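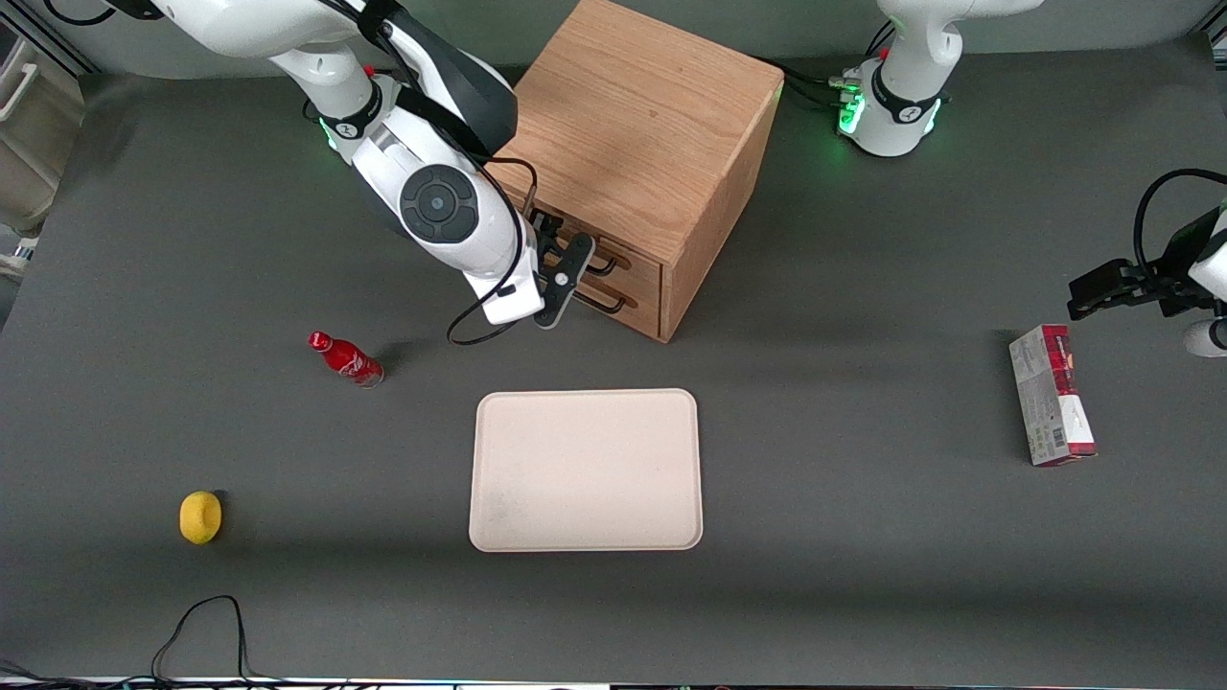 Two-drawer tabletop cabinet in light oak-colored wood with black metal bar handles.

Guerra, 16th December. Bullness has added a two-drawer cabinet to its Jarix line of desk and counter storage. The drawers are stacked, and each opens by a single bar handle. Rated load is 20 pounds per cabinet. A first run of 434 units has been completed, of which 184 are reserved for existing trade accounts. The remainder ships from the Prenitora warehouse in March. Replacement handles can be ordered separately by part number.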